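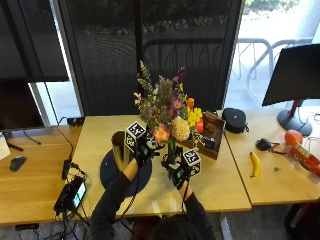
Cut flower additives: households wanted for a home trial

Do the little sachets that come with a bunch of flowers do anything? I have been asking people in the trade for years and have had every answer going, mostly from people who sell sachets. I would like to find out properly, and for that I need 77 households who buy or are given cut flowers and are willing to be a bit dull about them for five weeks.

The trial is run by the Pranard Trust, a small gardening charity based in Flirwood. We don't make flower food, we don't sell it and we haven't taken any money from anyone who does. The sachets were bought over the counter at full price.

What we already have, and why I don't think much of it

Most of the advice printed on flower wrap can be traced to trials done in cool, clean rooms with a single kind of flower, all cut on the same morning. A real vase sits on a windowsill over a radiator with six sorts of stem in it, some of which were already tired when they left the shop. I can't see why a result from the first should hold for the second.

Then there are the home remedies. Sugar, bleach, lemonade, vinegar, a copper coin, an aspirin. Last October we put out a survey and had 371 replies, and nearly all of them swore by something. Very few had ever kept a second vase of plain water to compare it with. One reply assured us that vodka adds a week to tulips. A week compared with what?

What you would do

Each week for five weeks you collect a mixed bunch from one of our pick-up points, already split into two matching halves. You put each half in one of the two vases we lend you, add the powder from packet A to one and packet B to the other, and stand them side by side in the same room. One packet is flower food. The other is a harmless powder that we have no reason to think does anything. You won't know which is which, and neither will I until the forms are in.

Every evening, at whatever time suits you as long as it is the same time, you fill in a short form. It asks which stems have drooped, dropped petals or gone brown, and whether the water has turned cloudy. There are drawings to compare against, so you don't have to decide for yourself what "past its best" means. It takes a few minutes.

You change the water when the form says so and not before. Please don't trim the stems again because they look as if they need it. I know it is hard to leave them alone. If you do slip, write it down. A form with a confession on it is still useful to us, and one that has been tidied up afterwards is worse than none.

Who we are looking for

Adults living within reach of one of the pick-up points: the Trust office in Flirwood, the MacLeod Road library, or Groltent Nursery (afternoons only). You don't need to know anything about flowers. We would like a good number of people who don't, and at least 17 homes with no central heating, as these were badly missing from our survey.

Please don't apply if you

- work for a florist, a flower wholesaler or a company that makes plant feeds
- have a cat that can get at the vases (some mixed bunches contain lilies)
- expect to be away for more than one night during the trial
- are already certain of the answer and would like us to prove it

What you get

The flowers, the two vases to keep at the end if you want them, and your bus fare to the pick-up point. There is no fee. You will be sent the full results whichever way they fall, including the table of raw scores, so that you can check our sums. If the answer is that the sachets make no difference we will publish that just as readily, and if they turn out to work I will have to stop grumbling at the shop counter.

Your name and address are kept apart from your forms and are destroyed when the trial closes. You can drop out at any point. We would ask you to send back the forms you have done, but you don't have to.

How to apply

Write to Hui-mei Mok at the Pranard Trust office, or leave a note at any of the pick-up points. Tell us which point you would use, how your home is heated, and which room the vases would stand in. If you have a favourite trick for making flowers last, tell us that too - it won't count against you, but we may ask how you know.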